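# Tilstead Neighborhood Guide — planning meeting, December

**Present:** Ye-ji Ma (chair), Nima Ebrahimi, Min-kyu Myung, Si-eun Kwak (minutes)
**Apologies:** Ga-eun Yeo, who sent notes on the food pages

Started 6:35 pm, upstairs at the Malhotra.

**1. Last meeting**

Minutes agreed. Nima's canal walk is now written up and it's lovely — everyone had read it on the bus over. One fix: the footbridge at the Nungate end is closed on Tuesday mornings, so the walk needs a line saying so.

**2. Where to stay**

Long and very happy discussion! Min-kyu has now spent a night in both of the guesthouses on Vustell Street and would go back to either tomorrow. The upper one gets the morning light and is steps from the bakery; the lower one is quieter and has a courtyard where breakfast goes on until 11 if you ask nicely. Ye-ji wants the guide to say plainly that Vustell Street is the best base for a first visit, with Nungate as the pick for anyone who likes to be out late. Agreed.

Nima asked for a short note on each room: stairs, street noise, size of the bathroom, whether there's a kettle. Min-kyu already has most of this in his notebook and will type it up.

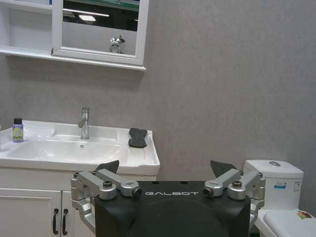
Prices stay out of the printed guide and go on the website, where Si-eun can change them when they move. Min-kyu would still like a simple one-to-three symbol for cost in print. Agreed, as long as the key is on the same page.

**3. Food pages**

Ga-eun's notes were read out (and made everybody hungry). She has 9 places so far and wants to add the noodle counter behind the old Nungate market, which only opens for lunch and runs out early. Nima thinks the dumpling stall next door is even better. Both go in.

Ga-eun also suggests a half page on where to sit with a coffee and do nothing at all for an afternoon. Huge support for this one. Ye-ji offered the bench outside the print shop as a first entry.

**4. Map**

The draft is gorgeous, but the hill streets look flat and they are very much not flat. Nima will add small arrows for the steep bits. The walk from the station to Vustell Street is marked as 35 minutes, which Min-kyu says is fair if you don't stop, and you will stop.

**5. Printing**

Quote in for 1,000 copies at 90 pages. Ye-ji would rather trim the history section than lose any photos from the market chapter. Si-eun to ask whether a lighter paper brings the price down — the current sample is nice but heavy for a coat pocket.

**Actions**

- Min-kyu: room notes for both guesthouses, plus the cost symbols
- Nima: footbridge line, hill arrows, dumpling stall opening hours
- Ga-eun: noodle counter entry, first draft of the coffee half page
- Ye-ji: cut the history section
- Si-eun: paper samples, prices page on the website

**6. Any other business**

Nima wants to try the night walk through Nungate as a group before it goes in the guide. Everyone is in. Meet at the station clock, wear proper shoes.

Closed 8:10 pm. Next meeting same place, first week of next month.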